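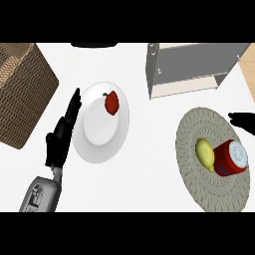 Director's Diary: Moving the Reading Room

Home | Diary | Collections | Visit | Contact

Reading time: 2 minutes

June, 7:30 a.m. The Oyelaran Library began the transfer of its local history collection to the new reading room this morning. The staff met at the loading door and received their assignments. The first 99 boxes, which hold parish registers and school records, were brought up before the building opened to the public.

The delivery of shelving from Fornov was incomplete. Seven uprights were missing, and the supplier has been asked to send them without further charge. Until they arrive, the bound newspapers will remain on the lower floor. Readers who wish to consult them should apply at the front desk one day ahead.

At noon I met with Nneka Oyewole to review the catalog. She reported that 135 maps still carry two different shelf numbers, one from the old Imadden branch and one from our own list. We agreed that the Imadden numbers will be kept in pencil on the folder and that only our own number will appear in the public catalog. I had favored removing the older numbers entirely, but several published town histories cite them.

The afternoon was given to correspondence. A family has offered the library 300 letters written from a lumber camp. The offer was accepted in principle, subject to a signed deed of gift.

5:45 p.m. The reading room was locked for the night. The window blinds on the west side do not close fully and must be adjusted before any maps are laid out there.

Comments (3)

mapreader: Will the Imadden numbers be searchable online? My notes all use them.

P. in Vudeo: My grandmother's school is in those registers. Glad to hear they are upstairs.

hal_t: Please keep the long tables.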